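Borkano Golf Boards
Home | Forums | Courses | Classifieds | Log in

Thread: Club championship cut at Drollovstead, fair or not?
2/27/25, started by brigitta_w

brigitta_w:
So the new conditions for the September championship went up on the clubhouse door and I'm a bit steamed. Field gets cut after the first round now, top 31 and ties, and everybody else goes home. It used to be two rounds for anybody who paid. I shot 88 in round one last year and came back with a 79, best round I've ever had there, and under this rule I'd have been at home mowing the lawn! Am I the only one bothered?

threeputt_andri:
Nope, with you. I don't enter to win, I enter to play the back tees twice with people I don't normally play with. Cut me after 18 and I'll save the entry fee.

Ermanno M:
I'll be the unpopular one then. We were out there five and a half hours on the second day last year and the last group putted out in the dark. It's a championship. Other clubs cut and the sky stays up.

threeputt_andri:
The slow group was the LEADERS, Ermanno. I was behind them. Two lost balls on 14 and a ruling that took forever.

Ermanno M:
OK, fair, 14 was a mess. Still think a cut makes people care about the first round.

ankit_c:
Has anyone looked at the tees? If they keep playing the seventh from the back with that wind it's 31 people who can carry the ditch and that's your cut. I can't carry the ditch. I hit a 3 wood there and pray – and I've been playing off 11 for years.

brigitta_w:
Ha, same. I lay up and take my bogey. What I'd like is a second-day flight for everyone who misses, off the forward tees, net scoring, started on the back nine. Doesn't hold up the leaders and we still get our golf.

Ermanno M:
That I'd sign. Who do you send it to?

ankit_c:
Put it in the suggestion book, they do read it. Flurina got the bunker rakes changed that way. And say 10 minute gaps between groups, please, the 8 minute ones are half of why we wait on every par 3.

threeputt_andri:
8 is fine if people walk up ready to hit. Ready golf!! But sure, write 10.

brigitta_w:
Writing it tonight. Will post what they say.

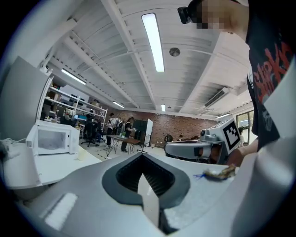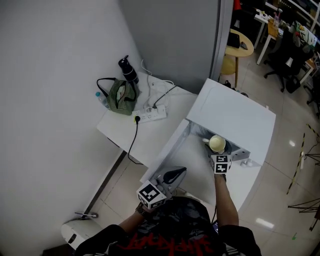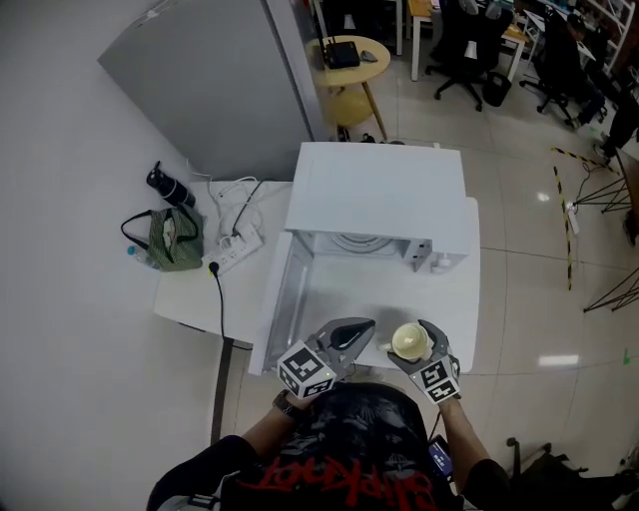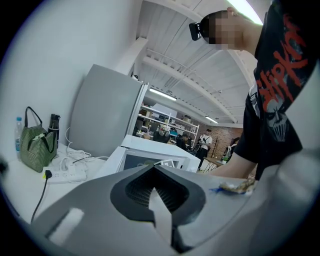 Flurina Schnyder
Forum moderator, Drollovstead section

Moved this one over from General, hope that's OK with everybody. I've read the conditions sheet twice now, and it says the cut applies to the gross event only. Net isn't mentioned anywhere, so before you all get too worked up (or write too much in the book, Brigitta) I'd ask in the pro shop whether net players go both days. My guess is yes, but I've been wrong about that sheet before – last year I told Andri the wrong tee time off it and he still brings it up.

I'm for the second flight either way. I'd play in it, too, the way I've been chipping. Please keep replies to the cut and the format, and if you want to argue about 14 again, there's a thread for that already.

Last updated 2/27/25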